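In Defense of the Big Bin

For most of my adult life I believed in small containers. I had the little trays with the little dividers, I had the jars, and I had a label maker that I used far more than any grown person should. My closet in the house on Piver Street looked like the back room of a very fussy hardware store. I was proud of it, and I would show it to dinner guests who had only asked where to hang their coats.

Then one July we moved, and the whole system came apart in a single weekend. Things that had lived in their own compartments for years got tipped into whatever would hold them, and what held most of them was one large, deep, open-topped bin I had bought secondhand from a shop called Flarden that was closing down. It had no lid and no dividers. I meant to sort it out by the end of the week.

I never did sort it out, and over time I have come to think that the bin was the best piece of storage I ever owned. I know how that sounds (my sister-in-law calls it a junk drawer that got ideas), but let me try to make the case.

A small compartment asks you a question every time you put something away. Does the tape measure go with the tools or with the sewing things? Is a flashlight a tool? On a good day you answer and feel clever about it, and on a tired day you leave the thing on the kitchen counter, where it stays until company comes. A big bin asks you nothing. You walk past, you drop the thing in, and the counter is clear. 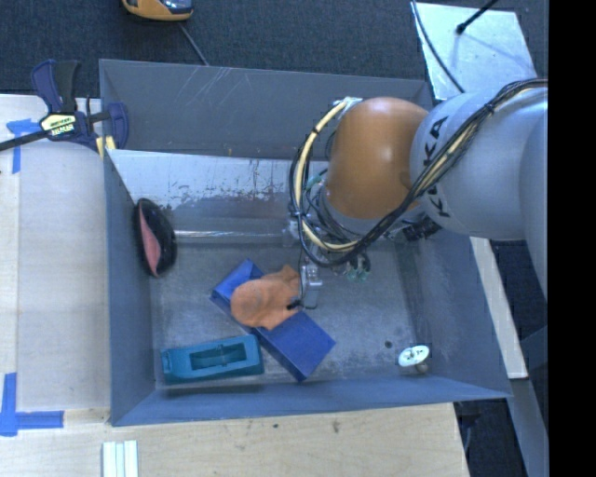 And finding things again is so much easier than you would expect! Mixed company is a help there. When a bin holds something long and blue, something soft and orange, and something dark and shiny leaning against the side, your eye goes straight to the one you're after. Compare that with a drawer full of nearly identical gray cables, all neatly coiled, where you have to pick up every last one and squint at the end of it. Tidy people hate hearing this, but a jumble of unlike things is easier to search than a row of like ones.

There are limits, of course. Nothing sharp goes in mine, nothing that leaks, and nothing so small that it will sift to the bottom and live there with the crumbs. Screws and buttons still get their jars. I would also say that a bin should never be filled past the point where you can see some of the bottom. Once the floor disappears you no longer have a bin, you have a heap with walls, and you will be digging like a terrier for your bicycle pump.

I should admit that I nearly went back. A couple of winters ago I priced out a modular system from Jenberg, all stacking cubes and clever rails, and by the time I had enough of it to cover one wall the total had crept past 600 dollars. I sat at the table with the catalog for a good long while. What stopped me was picturing the afternoon I would spend deciding which cube was for what, and then all the evenings after that, standing in front of the wall with a roll of ribbon in my hand, wondering.

So the old bin stays by the back door, and about twice a year I take everything out, wipe it down, give away whatever has me stumped, and put the rest back in no order at all.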